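Tromstead et Wasanberg comparent leurs pinces sur des gestes du quotidien

Octobre. C'est avec beaucoup de plaisir, et un peu d'impatience aussi, que l'atelier de robotique Tromstead et le bureau d'études Wasanberg annoncent l'ouverture de leur campagne d'essais commune, baptisée Nina. Pendant huit semaines, les deux équipes vont mettre à l'épreuve 13 configurations de pinces, de capteurs et de contrôleurs sur un même poste à deux bras, avec les mêmes objets et les mêmes consignes, pour que chacun puisse enfin comparer ce qui est comparable.

Nous avons voulu des tâches que tout le monde connaît : ouvrir un bocal, plier un torchon, brancher une fiche dans une multiprise. Cette dernière épreuve nous tient particulièrement à cœur, tant elle demande de doigté (essayez donc de la faire avec deux doigts rigides et sans regarder vos mains !). Il faut saisir la fiche bien droite, l'amener au-dessus de la bonne prise et garder la multiprise en place pendant l'insertion. 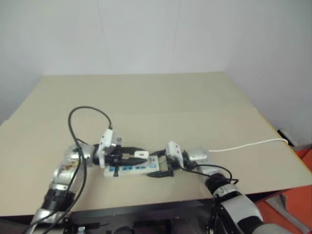 Épreuve de branchement : la pince gauche présente la fiche blanche au-dessus de la multiprise, la pince droite posée près de l'extrémité.

Au total, 2 000 essais sont prévus, répartis entre trois familles de tâches. Chaque configuration sera notée sur la réussite du geste, sa durée et le nombre de reprises nécessaires. Les deux bras seront pilotés par Darkine, le contrôleur développé par Wasanberg, puis par une commande de référence plus classique, ce qui nous permettra de distinguer ce qui revient à la pince et ce qui revient au logiciel.

Les résultats, y compris les échecs, que nous tenons à publier au même titre que les réussites, seront mis gratuitement à la disposition des laboratoires, des écoles et des petits intégrateurs qui n'ont pas toujours les moyens de monter un tel banc.

Les fabricants qui souhaiteraient nous confier un modèle de pince pour une seconde série sont les bienvenus et peuvent dès maintenant écrire au service de presse de Tromstead. Des visites de l'atelier seront proposées aux journalistes pendant toute la durée de la campagne, chaque matin à partir de 10 heures, sur simple inscription.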